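Moisture Uptake and Stacking Strength of Single-Wall Shipping Cartons
Project report, Packaging and Distribution, second year

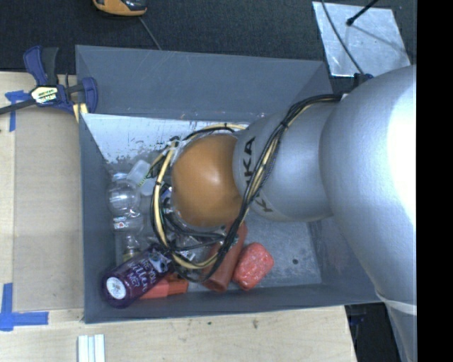
1. Background

Single-wall corrugated cartons lose strength as they take up water from the air. The effect is well known in general terms, and most packaging handbooks tell the reader to apply a safety factor when cartons will be stored in humid conditions. The factors given vary widely, and they rarely say how long the carton was exposed or which part of it gave way.

The question came from Velturow, a regional distributor of dry foods that stores filled cartons in an unheated building near Jundidero. Bottom-tier cartons there had been bulging by the end of winter. The company asked whether a heavier board was needed or whether the pallet pattern could be changed instead. Our group took on the first part of the question in full and the second part only for two patterns.

2. Scope

The work covers one carton size and two board grades, referred to below as grade A (the current board) and grade B (a heavier liner with the same flute). Printing, hand holes and tape type were not varied. Freezing was left out because the chamber could not reach temperatures that low.

We had planned to include a recycled-content board as a third grade. The supplier, Liepiņa, sent flat sheets and not finished cartons, and hand-cut samples creased differently from machine-made ones. After a few trial crushes the sheets were set aside and used only for the moisture measurements in Section 4.

3. Method

A total of 200 cartons were tested, split evenly between the two grades. All were erected by the same two group members with the flaps closed and taped in one pass. Cartons with visible liner damage or a crease off the score line were replaced before conditioning.

Conditioning was done in the humidity chamber in batches. Each batch was held until the mass of a reference carton changed by less than the resolution of the balance between two readings taken an hour apart. Cartons were moved to the compression tester in closed plastic bags and crushed empty, top to bottom, at a constant platen speed. Peak load and the deflection at peak load were recorded in Iria, the logging program used for all second-year lab work.

Iria writes one file per test and names it by clock time. Two tests started within the same minute will overwrite each other. This cost us 6 results in the first batch before the setting was found under the export menu. Those results are treated as missing and no values were estimated for them.

Moisture content was measured by oven drying. Strips were cut from the center of the long panel directly after the crush test, weighed, dried overnight and weighed again. Cutting from the center avoids the score lines, where the liner is already stretched and may take up water at a different rate.

4. Moisture results

Both grades gained most of their water early in the exposure. Grade B took longer to level off, as expected from the heavier liner, but the final moisture content of the two boards was close. The recycled sheets ended higher than either.

Cartons conditioned from the dry side finished slightly below cartons conditioned from the damp side at the same chamber setting. This hysteresis is reported in most papers on the subject. It matters for storage because a carton that has been damp once stays a little wetter after the weather improves. One batch was run in both directions to confirm the sign of the difference – the size of it should not be relied on.

5. Compression results

The strongest single carton in the series was a dry grade B sample that peaked at 530 pounds. Average peak load dropped for both grades with each increase in moisture content, and the drop was close to linear over the range we could reach.

Grade B was stronger than grade A at every condition. The gap between them narrowed as moisture rose. At the dampest setting a buyer would still be paying for the full weight of grade B and receiving only part of the benefit seen in the dry tests.

Failure began at a corner in most dry cartons and ran inward along the top score. Damp cartons more often bowed at the long panel first, with the corners folding afterward. Deflection at peak load was larger for damp cartons. A stack of them will therefore lean before it fails, which agrees with what the warehouse staff described.

6. Pallet pattern

Column stacking and interlocked stacking were compared with short stacks of three tiers under a loading plate. Only 19 stacks were completed. The tester was booked by another course every Thursday, and the loading plate had to be removed and leveled again each time.

Column stacks carried more load than interlocked stacks in both grades. The difference was greater than the difference between the two boards at the dampest setting. Misalignment reduced the advantage quickly. When each tier was shifted toward one side by the width of a finger, the column stacks fell to nearly the level of the interlocked ones.

7. Sources of error

The chamber readout drifted during February and was checked against a separate hygrometer afterward. The correction was applied to the later batches. For earlier batches the chamber setting is reported as displayed, and the oven-dry values should be used when comparing them.

Empty cartons were tested throughout. Filled cartons may behave differently, particularly where the contents press outward on the long panel – rice and dried beans would do this, boxed goods would not. Loads were applied over minutes, while cartons in storage carry them for weeks. Creep was not measured, and it probably accounts for a large share of the bulging at Jundidero.

8. Recommendations to the company

Keep grade A for the present and change the lower tiers to column stacking, with corner alignment checked before wrapping. Place the bottom tier on a slip sheet where the pallet deck boards are widely spaced. Record building humidity through one full winter. If the readings stay above the dampest setting used in this report for long periods, the choice of board should be reviewed with filled cartons and a long-duration load test.

Raw data files and the oven-drying sheets are stored with the course copy of this report.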